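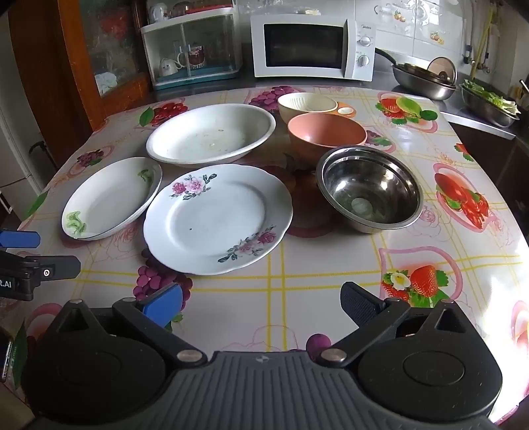

Dishes on the oilcloth tablecloth, with its grapes, roses and strawberries.

Print | E-mail | 3 comments

Shared suppers move to Vostinwood for the summer

The monthly supper has outgrown the back room at Leltau, so from this month we will be eating at the Vostinwood hall. The kitchen there is larger and the hall seats 80. Doors open at six and food is served at half past.

Please bring one dish that feeds 4 people. Label it if it contains nuts, eggs or shellfish. The oven is small and shared, so cold food or food that travels hot is easiest. Plates, cups and forks are in the cupboards – serving spoons are not, and we were short of them last time.

Hà, the noodle shop on the corner, will send a pot of broth again. Jastero is lending us 22 folding chairs, which need to go back the next morning. If you have a van, write to the newsletter address.

The supper fund stands at about $2,000. Most of it will go toward a second refrigerator, to be bought before the September supper. Prices from two shops are pinned up by the door at Leltau.

Children eat free. Parking is behind the hall, on the gravel side only.

Last updated: 2026-07-13
Shares: 4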